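Handling and Grasping, Part 2
Notes for session 4: trying out hands and wrist cameras

Right, second set of notes. If you missed session 3 you'll want the bit on joint limits first, as I use those words all the time and I'm not going over them again. Bring your printed sheets, bring a pencil, and please wear shoes you can kneel in. Most of our work happens at floor level this term!

What we're comparing

We've got two ends to put on the arm. One is the Kareck, a plain parallel gripper with two flat pads that open to 83 mm. The other is the Virk, a hand with proper jointed fingers that curl. Both bolt to the same plate, both talk to the Claden controller, and both cost enough that I'd like them back in one piece.

I'll tell you my bias now. I like the Kareck. It opens, it shuts, and when it goes wrong I can usually see why. Last year's group loved the Virk (of course they did, it's got fingers) and then spent most of April working out why it dropped things. So have a go with both before you pick a side, and write down what you thought before you started as well as after.

Setting up the floor area

Keep to the taped areas on the carpet. The tape is there so that a start position in your notes means the same thing to the next group, and if you peel it up I'll be the one on my knees putting it back. Cables go round the outside. If one has wandered in, stop the arm, move it, then carry on.

Check the fingers by eye before you power anything. Look at the screws at the knuckles, and give each finger a gentle push with the arm off. You want a bit of give and no rattle.

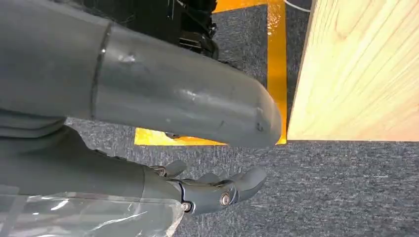 Then home the arm, slowly. I mean the slow setting, 56 on the speed dial and no higher for the first run. The arm and the hand can get surprisingly close to each other when the elbow folds, and the Claden only knows about the bits you've told it about. Swapping the Kareck for the Virk makes everything longer, so you need to load the right tool file each time. Every year one group forgets. Try not to be that group.

The wrist camera

We use the small one that sits near the wrist, running through Suderum, the viewer on the lab machines. Its view is close and wide and a bit odd at first. You'll see a lot of floor, and parts of the robot will take up more room than you expect. Give it five minutes and your eye gets used to it.

Two things to try with it:

Move the wrist a little at a time and note when the fingertips leave the view. That tells you where you're working blind.

Change the light. Glossy things like tape and plastic throw back bright patches, and those can fool the edge finder in Suderum. Turn the lamp and see what changes.

The test itself

Same objects, same start position, both grippers. Log each try as held, slipped or missed. Stop at 97 tries per gripper, even if you're having fun. A slip during the lift still counts as a slip - don't be kind to your favourite.

For the write-up I want 300 words, one table and one honest paragraph on what annoyed you. Hand it in at the start of session 5, on paper, with your group number at the top.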